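Subject: Re: [seedswap] Storing beans over winter, and a question about germination tests
From: Ama Agbeko
Date: 2022-12-01

Hi all,

Frimpong wrote:

> I've got more dry beans this year than I know what to do with, and
> half of them came off the vines before the rain and half after. Is it
> worth testing them all before the swap or can I just bag them up and
> hope? Also what are people keeping them in? My basement runs damp and
> I lost a whole jar of Stamar to mold last winter, which still hurts.

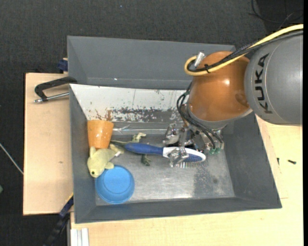

Oh, I'm so glad you asked this, because I have spent the past month up to my elbows in beans and I have been dying to talk to someone other than my sister about it!

First, yes, test them, and test the two halves separately. Beans that sat through that wet spell can look perfect and still be tired inside. I had a row of Imcombe that I picked late, lovely fat seeds, shiny as anything, and only a bit over half of them woke up on the paper towel. The ones from the same row that I'd picked before the rain came up almost to the last seed. If I had mixed them in one bag I would have blamed the variety, and it's such a good variety.

My test is the plain old paper towel one. I wet the towel, wring it out well (it should feel like a washcloth you've squeezed, no drips), lay out the beans with some space between them, roll it up loosely and put the roll in a plastic bag with the top left open. It goes on the refrigerator where it's a little warm. I look on the fourth day and again on the eighth. If I have plenty of seed I use 100 because the math does itself, but for the rarer ones I can't bear to, so I use 20 or so. Anything that comes out at 90 or better I'm happy to hand to a stranger. Lower than that I still share, but I write the number on the packet so people can sow thicker.

And please don't throw out the sprouted ones without a look! Last year I potted up 4 of the Zundis from a January test just to see, and they sulked on the windowsill until I could get them outdoors, and then they took off and gave me pods two weeks ahead of everything else. I wouldn't plan a garden around it, but it was so much fun.

Now, the damp basement. I think your trouble with the Stamar was probably the beans and the basement together. A big bean can feel dry on the outside and still be holding water in the middle, and once you close the lid it has nowhere to go. Try the hammer test before you put anything in glass. Put one bean on the sidewalk and hit it. If it shatters, it's dry. If it squashes or dents, it needs more time. My late Imcombe squashed in October and didn't shatter until the week before Thanksgiving, and that was spread out on window screens in the spare room with a fan going.

Once they shatter, I put them in the freezer for a few days in a sealed jar to take care of weevils. Then the part I always want to rush: leave the jar closed on the counter until it's all the way back to room temperature. If you open it cold, the moisture in the air settles right on the seeds and you've undone all that drying. I know this because I've done it, more than once, with company watching.

For keeping, I've gone to paper envelopes inside big jars, with a little cloth bag of dry rice at the bottom. The rice I bake first in a low oven and let cool with the lid on. The jars live in the hall closet, which is the dullest spot in the house and stays the same temperature all winter. I used to use the basement too, and I moved everything upstairs after a very wet August when even the cardboard boxes went soft. You could use a closet, the bottom of a wardrobe, under a bed in a room you don't heat much. Cool is good, dry is better, and if you can only have one I'd take dry.

I ended up with 23 varieties this year, counting the two crosses that I didn't plan. One of them is gorgeous – cream with a maroon saddle – and came out of a patch of Imcombe that was growing right beside the Zundis. Beans mostly keep to themselves, but the bumblebees were all over those flowers and I guess they had other ideas. I'm going to grow it out by itself next summer and see if it settles down or splits into a dozen different things. If anyone wants to grow a few alongside me and compare, I'd love that. I can send a dozen seeds to each of three or four people.

On labels: please, everyone, put the year on. And pencil, if you can stand it. I opened an envelope last week where the ink had faded to almost nothing and all I could read was "pole, good." Good how? Good for what? I'm going to plant them anyway, of course.

Frimpong, if you'd like company for the testing, bring both batches over some evening and we'll do them together. I've got plenty of towels and there's soup most nights. And if you are really out of Stamar, say so, because I have a full pint from this year, all shattered nicely under the hammer, and I'd be so happy to see it go back to your garden.

Does anyone have experience with limas in our kind of winter? Mine split their skins while drying and I can't tell if it was the fan or if they just do that.

Happy shelling,
Ama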